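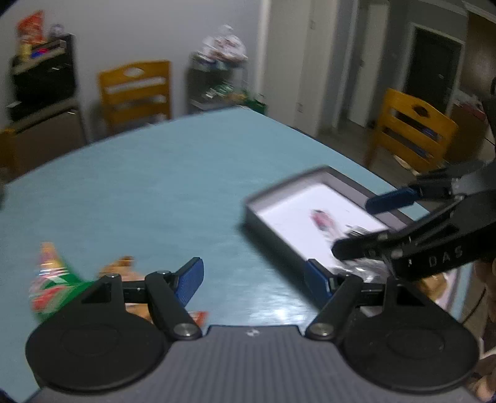
Snack table and sorting box, blue top

Plekar Community Rooms
Tables, Snacks and Storage: Walk-Round Checklist with Comments
Date: 30/11/2022
Completed by: Petro Kovalchuk
Room: Kurian Room, ground floor

Each line is marked OK, See comment, or Action. I do tend to run on in the comments (I know, I know), but the people who open up in the morning have told me they would sooner read too much than guess.

SECTION A. TABLE AND SURFACE

A1. Table stands level and does not rock
OK. I leaned on all four corners with a good bit of weight. The back leg that gave us so much grief earlier in November has its new rubber foot and is behaving beautifully.

A2. Top free of cracks, chips and lifted edges
OK. I ran a cloth along every edge and it didn't catch once. The light blue was a lovely choice, by the way. Crumbs show up on it right away, and so do spills.

A3. Top wiped before food is set out
See comment. It was wiped, and thank you to whoever did it, but please use the food-safe spray from the Rornix bottle under the sink and give it the full 20 seconds before drying. The window cleaner next to it is for windows only, even though it smells nicer.

A4. Glare and lighting
See comment. The light bounces off the blue top and makes a bright white patch toward the near side. It's no hazard in itself, but small print on a wrapper is hard to read there, so slide the packet over a little when you are checking dates or ingredients.

SECTION B. SNACKS ON THE TABLE

B1. Packets sealed and undamaged
OK. I picked up every one, including the green package with the orange and yellow top and the little red packet near it, and squeezed gently for leaks. All tight.

B2. Dates checked
OK. Everything is good well past the end of the month. If you find something past its date, put it in the bin in the kitchen and write it on the sheet by the door, so that we can reorder.

B3. Allergen information available
Action. The allergen folder had wandered off to the office again. I have brought it back and would dearly love it to stay on the hook. Our snacks come in mixed cartons from Urketero and the contents change from one delivery to the next, so last month's page can't be trusted for this month's carton. Please put the new sheet in front when you open a carton.

B4. Snacks kept back from the table edge
See comment. Fine for grown-ups. On family mornings I'd like everything moved toward the middle, where toddlers can't reach up and help themselves to something they shouldn't have.

SECTION C. SORTING BOX

C1. Box clean inside
OK. The white bottom makes this an easy one to check, and I wish all our boxes had it. The lighter gray inner walls want a wipe in the corners now and then.

C2. Box sits safely on the table
See comment. It was lying diagonally, with one corner pointing to the back. I have nothing against a diagonal, but when the table is busy a corner can catch a sleeve, so square it up with the edge before the doors open.

C3. No loose wrapping in the box
Action. There was a crumpled clear plastic wrapper in with the small items. Loose film like that is a choking risk for little ones and slippery if it gets to the floor. Please check for it each time you top up the box, and drop any you find straight in the bin.

C4. Box not overfilled
OK. Plenty of white still showing between the things in it. A shallow box like this is happiest with a single layer, and people can see what they are choosing without digging through with their fingers.

SECTION D. FLOOR AND STORAGE

D1. Walkway beside table clear
OK. I measured 845 mm to the wall, and the stroller we keep for testing went through without a bump.

D2. Cartons stored off the floor
Action. Two Urketero cartons were sitting on the cupboard floor. They need to go on the lower shelf, which is rated for 200 pounds and can certainly manage them.

D3. Trash emptied
OK. Clean liner in, spare liners in the drawer. We are down to 10, so I have added them to the shopping list.

FOLLOW-UP
B3, C3 and D2 to be looked at again before the next family morning. If you can take care of one of them sooner, put your initials beside it and leave me a note in the tray.

Signed: Petro Kovalchuk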